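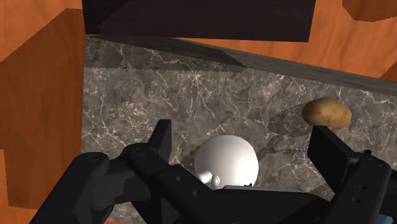

Brasia Opens Evening Cooking Classes in Pledurach

PLEDURACH – Brasia is opening its teaching kitchen to home cooks this December, with classes every Tuesday evening for anyone who wants to get more out of plain winter vegetables. No experience needed, and yes, you eat what you make!

The first course runs for 3 weeks and covers soups, potato dumplings and slow-baked roots. Renu Singhal teaches the opening session, and Réka Oláh takes over for dumplings, using the recipe she grew up with (she brings her own grater).

"We had 123 people sign up for the waiting list before we'd even settled on a menu," said Girish Sengar, program director at Brasia. "I'm thrilled. People here love to cook, and they love doing it together even more." 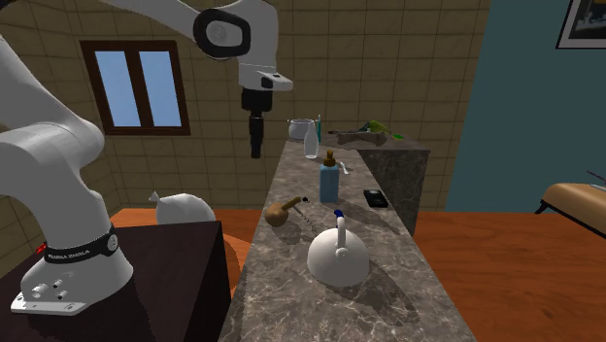
Rendering: a white Franka Emika arm on a dark brown pedestal table.

Vegetables for the course come from Shirazi, the farm shop on the east side of town. Each class lasts 2 hours and starts at 6:30 p.m. Aprons are provided. Please bring a container for leftovers.

To reserve a place, ask for Shanti Bajpai at the Brasia front desk.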